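# How a Robot Learns to Use Its Hands

*For readers in Years 4 to 6. From the Urnico after-school robotics club.*

A robot arm does not know what a fridge is. It does not know that a door swings, or that a plate will tip if you push down on one side. Each of these things has to be put into the robot somehow. There are 2 main ways to do it.

The first way is to write instructions. Someone types a list of steps into a computer: move forward, stop, close the fingers, lift. The robot follows the list exactly. If the plate is in a slightly different place the next day, the robot follows the list anyway and closes its fingers on air.

The second way is to show the robot. A person does the job many times while a computer records every movement. The computer then looks for patterns in all those recordings. This is called **learning from demonstration**, and it is what our club is working on this term.

## What is a gripper?

A gripper is the part of a robot that holds things. Ours have two fingers. Your own hand has five, and each one bends in several places, so a gripper is much simpler than a hand. It can pinch. It can't tie a shoelace.

To record a demonstration, a person holds a gripper in each hand and does the job with those instead of using their own fingers. The robot will have the same kind of gripper on the end of its arm, so the recording shows movements the robot can copy.

Most people are clumsy at first. Try it at home with a pair of kitchen tongs in each hand and see how long it takes to put a sock in a drawer.

## What are the black and white squares for?

The computer needs to know where each gripper is and which way it is pointing. Some of our grippers carry a small cube with a black and white pattern on it. The pattern is called a **marker**.

A marker works a bit like a barcode. The computer finds the square in the video and measures its shape. A square that looks big is close to the camera. A square that looks small is far away. If it looks squashed on one side, the marker is tilted. From these clues the computer works out the position of the gripper, many times every second.

If a sleeve or an elbow covers the marker, the computer loses track of it for a moment. We try to keep our arms out of the way.

## The teams

There are 3 teams in the club and each has its own job to record.

- **Sasach** is sorting blocks into two tubs by colour.
- **Msimang** is folding tea towels. This is harder than it sounds, as cloth never lands in the same shape twice.
- **Ukel** is working with food and a mini fridge.

Each team needs 300 good recordings by the end of term. A recording is good if the job was finished and the markers could be seen for nearly all of it. The others are kept in a separate folder – they can still be useful for finding out what went wrong.

## One job, many steps

"Get the corn out of the fridge" sounds like one job. When the Ukel team wrote it down in full, they had 11 steps. Opening the door took up four of them: reach for the edge, pinch it, pull, and move the arm so the door has room to swing.

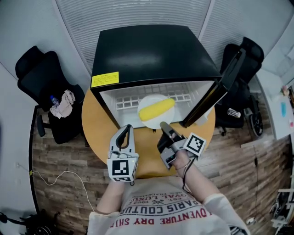
The plate is the next problem. A plate is thin at the edge and slippery, and two fingers can hold only one small part of it. If you lift it by one side, the other side drops and whatever is on top starts to roll. Using both grippers helps, one on each side, but then they have to move at the same speed.

The team also changes things between recordings. They turn the corn to face a different way, or slide the plate a little to the left. If every recording were the same, the robot would only learn to deal with that one plate in that one spot.

## Words to remember

**Gripper** – the part of a robot that holds things.

**Demonstration** – doing a job so that someone, or something, can learn it.

**Marker** – a printed pattern that a computer can find in a video.

**Data** – all the information that has been recorded.

## Try this

Pick a job you do every day, such as pouring cereal or brushing your teeth. Write down every step as if the reader had never seen a bowl or a toothbrush. Give your list to a friend and ask them to do only what it says. Mark the places where they get stuck, add the missing steps and run it again. Bring your list to club on Wednesday.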